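January 23, 2026 — Haworth's secondhand goods exchange will move to the former Flerklow warehouse on Nolley Road and reopen there at the end of the month, the operator Cloltura said in a notice to members.

The new unit has 800 square meters of floor space on one level. Racking for household goods is in place, and the loading door has been widened to take pallets. Weight limits on the old mezzanine had kept furniture out of the exchange; it will now be accepted, up to 50 kilograms per item. 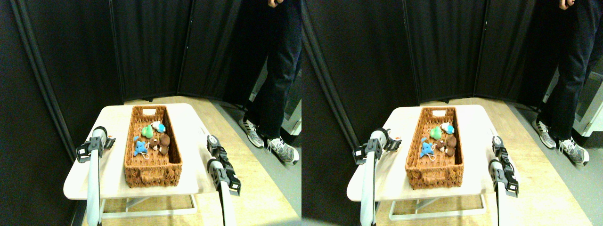

Small plush toys in a woven wicker basket.

Soft toys and children's books will be sorted by the same rules as before. Items must be clean and complete, and electrical toys need a working battery cover. Car seats and bicycle helmets are still refused.

Members keep their existing card numbers. The exchange has issued 2000 cards, of which 155 expire in January and can be renewed at the counter or by mail. Parking is at the rear of the building — the entrance on Nolley Road is for deliveries only.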